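Home | Notebook | Builds | Downloads | Links | Contact

Print this page | E-mail this page

Workshop notebook, 28 October 2022

Server side first, while it's still fresh. I spent most of the morning chasing the crash people get when they load the Urnley pack on top of an existing world, and I'm fairly sure I've got it now. It only happens if the world was made before Iklow went in. Iklow wants its own biome list written at world creation, Urnley comes along later and asks for that list, gets handed nothing and falls over with a null pointer that blames the sound engine of all things. (I spent far too long reading about sound engines. I know a lot about sound engines now.)

Fix for the moment is dead simple. Load the world once with Iklow only, walk far enough that new chunks generate, save, quit, then put the Urnley jar back in the mods folder. After that it loads every time for me. I'd like it to write the list itself on first load if there isn't one there, and I've got a half-finished branch for that, but it currently writes the list twice and then you get two of every swamp. Quite atmospheric! Not what we want though.

Next, the lag in Drirkport. For anyone who hasn't visited lately, that's the harbour town on the test map, and it has been a slideshow ever since the market stalls got colour-changing awnings. Every awning was a ticking block. I counted them with the debug command and there were 305, all happily asking the server what colour they should be, every single tick. I've moved them over to random ticks and the harbour is smooth again. The awnings change a bit unevenly down the row now and I reckon it looks better, like real cloth that's been out in the weather for different lengths of time.

While I was in there I also had a go at the fishing hut recipe. It's been clashing with the vanilla barrel recipe since forever, so now it needs a lantern in the middle slot. If you've got a stack of planks and you're cranky that your hut won't craft, that's why.

Tshabalala, the dungeon add-on, is still a mess. I do love it. The generator places rooms properly down to the second level and then gets greedy and starts putting corridors through the walls of rooms it has already placed. I tried capping the attempts at 100 per chunk and that stopped the freezing, but it leaves some dungeons with a staircase to nowhere. My feeling is that the cap is right and the rooms need to be reserved before any corridors get drawn, so that's two passes instead of one. Slower on paper, but it only runs when the chunk is new, so who cares.

One gotcha to write down before I forget it again: the config file is read BEFORE the folder is checked, so if you rename the folder you get the defaults with no warning at all. I lost a whole evening to that one earlier in October and then did it again today. Needs a log line at the very least.

Clothing textures are next on the list. The belt item is too flat at sixteen pixels and I want a proper weave on it, something that reads as brown at a distance and still has a bit of texture in the inventory. The denim for the work trousers wants to be more faded too, the present blue is nearly purple once shaders are on.

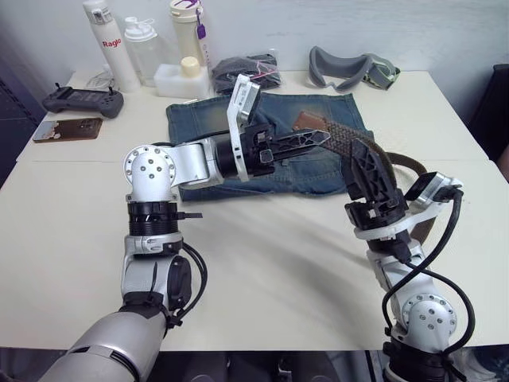 Brown woven belt and its leather tip, over faded blue denim.

I've roughed out the belt with two browns and a darker line for the gaps, and it's promising, though it goes to mush when the item is dropped on grass. Might try three browns. The tip gets its own colour, otherwise you can't tell which end is which.

Still to do: swamp doubling, log line for the config, room reservation, and put the new awnings in the changelog, which I haven't touched in more than 2 weeks. Also back up the Drirkport map before anybody goes at it with the new generator, me included.

Comments

pebblecreek: Loading with Iklow by itself first worked for me, cheers! Had to walk quite a way before it made new chunks though.

mossy_anvil: Please keep the double swamps as an option. I'm serious.

tin_lantern: So THAT'S what happened to my fishing hut. Can the recipe book be updated as well? It still shows the old one on my end.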